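Okay so I finally quit sugar in my coffee. Forty days in and I have opinions, so here comes a thread.

Background: I was a three-spoons person. My mom was a three-spoons person. At my old job in Temisance the guy at the coffee cart would see me coming and just start scooping.

Week one was awful! Everything tasted like a burnt pan. I kept a mug going at my desk and mostly used it to warm my hands.

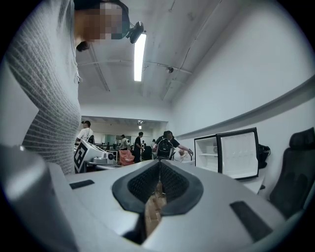

Mircea Hodoroagă replied that I should have gone down half a spoon at a time like a normal person, and that going cold turkey is why I was so cranky in the group chat. Fair. I was a monster in the group chat.

But I tried the slow way back in September and kept "rounding up." Half a spoon turned into a heaping half spoon, and you can guess the rest.

What helped was better beans. I'd been buying the giant can forever and never noticed how bitter it was under all that sugar. Tâm Ngô gave me a bag of something from Cattaneo (medium roast, kind of nutty) and I drank a whole cup without making a face.

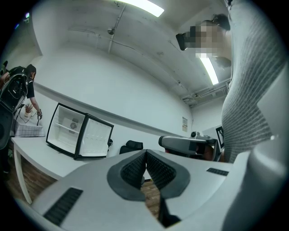 Cold brew is my other big discovery. You dump the grounds in a jar, add water, go to bed. It comes out so much smoother, and I can drink it plain out on the back steps. Bare feet on a wood floor in warm brown like that one, tall glass, window open, that's my whole plan for summer.

Things I still miss: the sludge at the bottom of the cup. Yes, the sugar sludge. Don't @ me.

Also, oat milk is sweeter than I remembered?? I poured my usual amount in last week and it tasted like dessert.

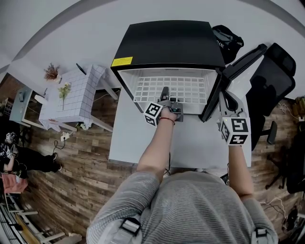
So now I use a tiny splash, and a carton lasts forever. Next up is tea, and I'm scared, because my iced tea is basically syrup. If you've done it, tell me how long it took!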